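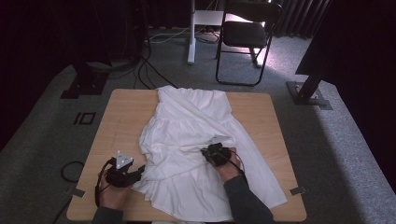 Bulmont, Feb 21, 2021

Ticket 163
Site: Brisgate, ground floor laundry and finishing room
Equipment: Clastix water softener, single tank, metered head
Supplier: Huamán
Status: closed, with one item left open (see end)

Fault as reported

Hard water at the softened outlet during the working day. White cotton comes out of the wash stiff and slightly grey. White crust on the soleplate of the steam iron and on the edge of the sink. The salt level in the brine cabinet has hardly moved since the first week of January. No alarm on the display.

The complaint was first logged as a detergent problem and sat under the wrong heading for a while. Two brands of powder and one liquid were tried during that time, all with the same result. The wash notes for that period are in the paper folder and have not been copied here.

Background

The softener feeds the washing machine, the sink and the filling tap for the iron. The drinking tap is on the raw supply and is not part of this ticket. The head is set to meter water and regenerate overnight once 900 litres have passed. Regeneration is meant to start in the small hours, when nothing is drawing water. During regeneration the head opens an internal bypass and whatever is drawn in that period is raw.

Hardness of the incoming supply, measured with a drop kit at the kitchen tap: 200 mg/l as calcium carbonate. Hardness at the softened outlet should read close to zero on the same kit.

Checks

Bypass valve. Found in the service position. Moved to bypass and back to rule out a handle that turns without moving the spindle. The spindle moves. Put back to service. No change at the outlet.

Outlet test, morning. Sample taken at the sink after running the cold tap for 3 minutes. Kit turned at the first drop. Water soft.

Outlet test, after lunch. Same tap, same run time. Reading matched the incoming supply. Water hard.

The two results were not expected and the test was repeated on the next working day with a fresh bottle of reagent. Same pattern: soft in the morning, hard after lunch, partly soft by the end of the afternoon. A worn-out resin bed does not behave like that. It would be hard all day, or get steadily worse as water was drawn.

Salt. Lid off. The surface looked normal. Pushed a broom handle down through the salt and met a hard layer, with a hollow under it. Salt bridge. Broken up with the handle and the loose lumps taken out by hand. The water underneath was clear and at the right height.

At this point the salt bridge was entered as the cause and the ticket was nearly closed. It explains weak brine and low salt use. It does not explain why the outlet was soft in the morning, so the ticket was kept open.

Head clock. The display showed a time of day that was plainly wrong. It was behind by most of a working shift, so the overnight start time was falling in the middle of the day. There had been a power cut in the building in January. The other clocks in the room had been put right afterwards. The softener is behind the shelving and was missed.

Regeneration watched. With the clock left as found, the head started a cycle by itself after lunch. Water ran to the drain and the outlet tested hard throughout. The wash running at that time was filled with raw water.

Two faults, then, and they overlapped. The clock put the cycle in the working day, so that part of each regeneration day was on raw water. The bridge made the brine weak, so that the bed was not fully restored and the meter ran past its useful capacity before the next cycle. Either one would have given a mild complaint and taken longer to find.

Work done

Clock set to the correct time. Start time left where it was, overnight.
Salt bridge cleared. Cabinet emptied, wiped out and refilled to half height with tablet salt. The previous fill was granular and had been topped up to the lid.
Brine line taken off at the head and flushed. Some grit in the elbow. Screen rinsed and refitted.
Manual regeneration run with the outlet closed. Cycle completed. Drain flow normal at each stage.
Meter confirmed to count when a tap is opened and to stop when it is shut.

Retest

Outlet sampled morning, after lunch and end of day. Soft at all times. Repeated on the next regeneration day with the same result. Salt level down slightly afterwards, as it should be.

Rewashing

Items washed during the fault were put through again on soft water with a reduced dose of powder. With the old dose the machine foamed badly, because the dose had been raised step by step while the water was hard. Dose card on the machine changed back to the soft water column.

One rinse with white vinegar was used on the stiffest cottons before the rewash. Not used on anything with metal fastenings. Whites are now laid out flat on the table and looked over before finishing, and anything that still feels harsh along a seam or gather goes back for a second rinse. Residue tends to stay longest where the cloth is doubled or gathered.

The iron was descaled separately with the maker's own sachet and flushed twice. It spat brown water on the first flush and clear on the second. A test on old sheeting left no marks.

Query sent to the supplier

Asked whether the head has a battery to hold the clock through a power cut, whether the start time can be locked, and whether the reserve setting should be raised for this supply.

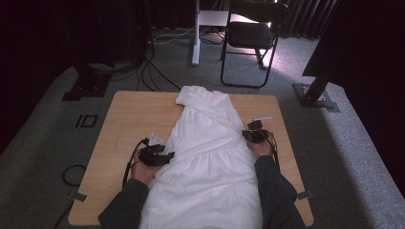
Huamán replied that the Clastix head keeps its settings through a power cut but does not keep the time of day, and that on this version there is no battery and none can be fitted. After any cut the clock starts again from where it stopped, so the error is as long as the cut. The start time cannot be locked separately. They did not advise raising the reserve until the unit had run for a full month with good brine, on the grounds that the meter readings up to now were taken with a poorly regenerated bed and are of no use for setting anything. They asked for hardness readings on the day before a regeneration and the day after, and for the salt used in the same period.

They also said that a softener behind shelving should have its display where it can be read from the front, and that tablet salt was the correct choice for this cabinet.

Notes on the reply

The behaviour of the clock matches what was found. The building log gives the power as off for most of a shift in January, and the display was behind by the same amount.

The manual on site does not mention it. The page on power failure says only that settings are retained. A line has been added in pen.

The shelving can be moved along by one bay without blocking the drain. Done the same afternoon. The display can now be read from the doorway.

Added to the restart sheet for the room, after the washing machine and before the extractor: check softener clock.

Added to the monthly sheet: push a rod through the salt to the bottom of the cabinet. Do not judge by the surface. Keep the fill at half height.

Added to the same sheet: one hardness test after lunch as well as one in the morning. All earlier routine tests were done first thing, when the water was soft, and were recorded as passes.

Open item

Reserve setting. To be looked at again when a month of readings has been sent. Until then the head stays at 900 litres. If the outlet tests hard before the meter reaches that figure, run a manual regeneration at close of work and note the meter reading on this ticket.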